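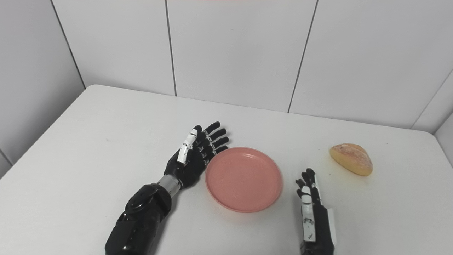

# Cusville Bread Words

A word list of how people in Cusville, Jugah and Erkness speak about bread, rolls and the small meals that are made from them. The list has 839 entries. Of these, 525 come with an example sentence in the speaker's own words.

I am Adi Nasution and I keep this list. I moved to Cusville as an adult and had learned my English from school books, so the first weeks at the bakery counter were difficult. I asked for a roll and the woman asked me "soft, hard or Sunday?" I did not know what to answer. This list started on the back of that receipt.

## What is in the folder

- `words.csv` is the main table, one row for each entry
- `sentences.csv` has the example sentences, joined to the main table by `entry_id`
- `places.csv` is a short table with the three places and how I spell them
- `CHANGES.md` says what was changed between the versions
- `old/` contains version 1, kept as it was, with its mistakes

The files are saved as UTF-8 with commas between the fields. If a field has a comma inside, it is put in double quotes. Some spreadsheet programs will turn the entry `1-2` (a roll and a half, said in Erkness "a one-two") into a date. Please import the column as text.

## Columns in `words.csv`

| Column | Meaning |
|---|---|
| `entry_id` | Number of the entry, never used again after an entry is removed |
| `word` | The word or phrase, in small letters |
| `other_spellings` | Separated by a semicolon |
| `meaning` | Short explanation in plain English |
| `place` | `cusville`, `jugah`, `erkness` or `all` |
| `type` | `bread`, `part`, `tool`, `meal`, `action` or `saying` |
| `source` | `spoken`, `letter` or `notebook` |
| `sure` | `yes` or `no`, see below |

The column `sure` has `no` when only one person gave me the word and I could not find a second person who knows it. It does not mean the word is wrong. Families have their own words, and I think these are worth to keep also.

## How the words were collected

Most entries are from conversations, at the bakery, at the bus stop and in people's kitchens. I wrote the word down on a paper card and read it back to the person. If they corrected me, I wrote the correction and crossed out my first try. No sound was recorded.

80 entries are from a handwritten notebook which belonged to the old bakery in Jugah, the one by the bridge. The family let me copy it during one winter. The handwriting is good but the baker used his own short forms, for example `h.b.` for "heel of bread" and also, on other pages, for "half batch". I decided each case from the line around it.

The remaining ones came in letters after a note about the list was printed in the parish paper. Letters were typed in exactly, then the spelling of the key word was made the same as in the other entries. The writer's own spelling is kept in `other_spellings`.

## Some entries, to give an idea

- **bapkin** (Cusville): the paper a roll is handed over in. Not a napkin, people were quite strict with me about this.
- **lidding** (all): putting the top half back on a filled roll.
- **nobbin** (Erkness): the end piece of a long loaf. In Jugah the same piece is the **heel**, in Cusville you hear both.
- **plate-shy** (Jugah): said of a person who eats standing up so there will be no washing up.
- **to go sandy** (Cusville): to become dry and break into crumbs. Used for bread and, by older speakers, for a conversation.
- **sunday** (Cusville): a roll with a shiny top, sold every day of the week.

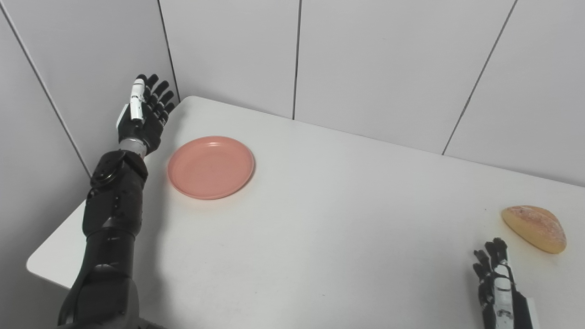 The words for the top and bottom of a roll gave me the most work. In Cusville the bottom is the "sole" and in Erkness it is the "floor", but "floor" in Cusville is the bottom of the oven. So the sentence "it stuck to the floor" has two meanings, depending on which side of the river you are. I made two entries for it and each one points to the other in `meaning`.

## Changes in version 2

- The place `cusville` was divided in version 1 into upper and lower town. I joined them again, as I could not hear a real difference.
- Double entries were removed. Their numbers stay empty.
- The type `saying` is new. Before, the sayings were under `action`, where they did not fit.
- Example sentences moved to their own file.

## Known problems

The age of speakers is not recorded. I did not ask for it at the beginning and it felt rude to go back and ask later. Most of them are older than me, so words used by school children are almost missing.

Erkness is weak. The bus there is in the morning and the one back is at four, and people were busy when I came. An entry with `all` in the column `place` was confirmed in Cusville and Jugah always, but in Erkness sometimes by one person only.

Sweet things are left out, apart from buns with currants, which in Jugah count as bread. I had long discussions about teacakes and finally put them in.

## Names and privacy

There are no names of speakers in the files. If an example sentence had a name in it, I changed it to "my aunt", "the neighbour" and so on. Two letter writers asked that their sentences are not shown, and these were taken out before version 1.

## Use

You may copy, print and change the list, also for teaching. Please say where it comes from and keep the column `sure` if you publish a longer part of it. The puzzle makers at Closero already use a part of the list for their crosswords, with my permission.

## Corrections

Write to me through the issues page, or leave a card at the bakery in Cusville, they keep them for me behind the till. Please give the word, the place where you heard it, and a sentence if you remember one. I read the cards each September and put the new words in after that.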